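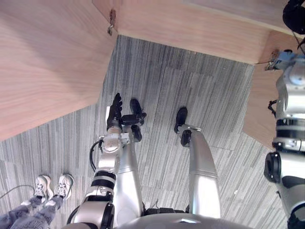 Home Diary Archive Links About me

21 February 2022

Well, the printer is talking to the laptop again, so I can stop being horrible to everyone. It has taken me most of a week of evenings and I want to get it all down before I forget, mainly for my own sake the next time it happens (it will happen).

It started when Plarnard put out its new version. I use Plarnard for all my labels and the little booklets I send off to people, and I'd been putting off the update for ages. Then one morning it just did it by itself while I was making toast. I sat down with my tea, opened the booklet file, pressed print, and got a grey box with nothing in it but an OK button. No words at all! I pressed OK and got another one. I pressed OK on that and the whole thing shut.

So I did what I always do and turned everything off and on. Laptop, printer, router, even the lamp, which was on the same plug. No difference. Other programs printed perfectly well. I could print a recipe, I could print a test page, I could print a boarding pass from years ago that I should have thrown away. Only Plarnard sulked.

The next evening I took it off completely and put it back on, and that's when I lost my templates. I'd thought they were in my documents folder and they were in some other folder deep inside the program's own, and away they went. I was so cross I went and stood in the garden. There was a copy on the old memory stick, last saved in May, so I've got most of them back, but the two nice ones with the border are gone and I'll have to draw them again. Note to self, in big letters — copy the templates FIRST.

After that I spent far too long reading forums. Half the answers were people saying they had the same trouble, and the other half wanted me to download some cleaning tool or other. I did try one, I'm ashamed to say. It told me I had 3,000 problems and would I like to pay to see them. I would not. Getting rid of it took longer than putting it on, and it left a little icon by the clock that kept coming back every time I started up, until I found it in the startup list and switched it off there.

What finally got me somewhere was a post from a chap in Cáceres, written in Spanish, which I ran through the translator. He had the same laptop as me and the same blank box. His idea was that Plarnard wasn't looking at the printer at all, it was looking at the Provik driver, the one that makes PDFs, and falling over before it ever got as far as paper. I had Provik on there! I'd forgotten all about it. I put it on for one form and never used it again.

So last night I went into the printers list and there it was, sitting as the default, pleased as anything. I made the real printer the default and tried again. Blank box. Then I removed Provik altogether, restarted, tried again, and got a blank box with a picture of a warning triangle in it, and I did feel that was progress of a sort.

In the end it needed three things doing, in this order, and I'm writing them here so I can find them:

Take Provik off, and restart.
Go into Plarnard's settings, the page called Output, and untick "remember last device".
Close Plarnard properly, from the menu and not with the cross, and open it again.

The first time I used the cross and it hadn't kept the setting, so I went round the whole loop twice more before I noticed. But then I pressed print, and there was a long pause, and the printer woke up with that awful groan it does, and out came page one. I cheered! It printed all 9 pages and even got the double-sided bit the right way up, and it never used to manage that before the update.

I did write back to the man in Cáceres to say thank you, again through the translator, so goodness knows what I've said to him.

Still to do: the Onitz backup thing. I've had the trial for ages and it keeps nagging me, and after the business with the templates I suppose I ought to listen to it. It wants me to choose between "mirror" and "snapshot" and I don't know which one I am. I'll have a read tomorrow if it isn't too late when I get in.

Must buy ink as well. The yellow is nearly out and I've hardly printed anything yellow.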